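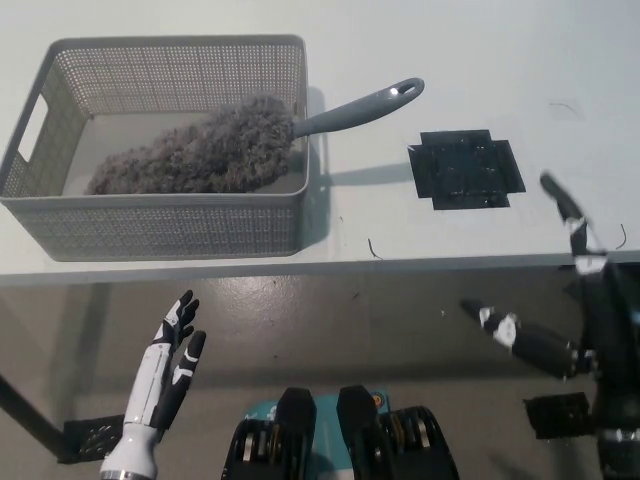 Bench Notes > Diary > Cell 7

Tuesday, January 16, 2018

Filed under: upkeep, hands, moaning
2 min read

In early, heating off, coat on till ten. Koo first. Right wrist was creaking on Friday so I had the cover off and went round the screws. Two loose. Put a drop of threadlock on both, cover back on, fresh white tape round the wrist. Not pretty. Trilik want 2355 for a new wrist unit and I am not asking for that in January.

Left hand fine. Thumb a bit slow to open, I think it's the tendon, leave it.

Then the table. Duster job again, basket on the left, black pad on the right, same as last week. Pad had crept so I re-measured from the front edge, 44 cm, and stuck it down again. Must mark the corners in pencil. I say this every time.

Ran the Joltier homing routine with the arms clear of the edge. Passed second go. First go it threw error 25, which according to the Clidus manual is "general". Thanks. 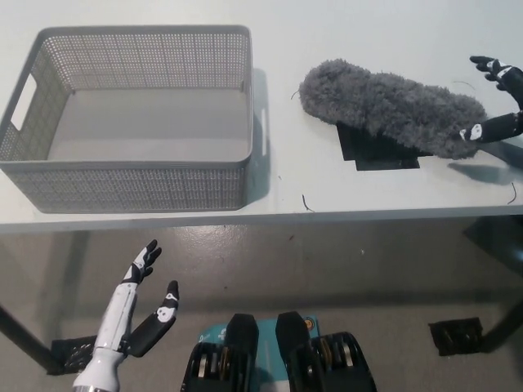

After lunch

Slow runs, speed right down, me with a thumb on the stop button. Basket empty, furry thing over on the black pad, right hand at the far end of it. Wanted to hear the wrist with the fingers up against something. Can't say I heard a creak but the fan next door was going so who knows. Will try again tomorow when it's quiet.

Fibres on the table. Duster sheds like a cat. Don't want them getting in the finger joints, so: brush the hands out every night, wipe table, and do the floor while I'm at it, it's full of specks. Put it on the wall sheet. Need a softer brush, the one in the drawer is for drains i think.

Left to do: left thumb, order tape (white, the wide one), ring Trilik about the spare cover screws, copy the Joltier settings somewhere that isn't my phone.

Missed the bus. Soup.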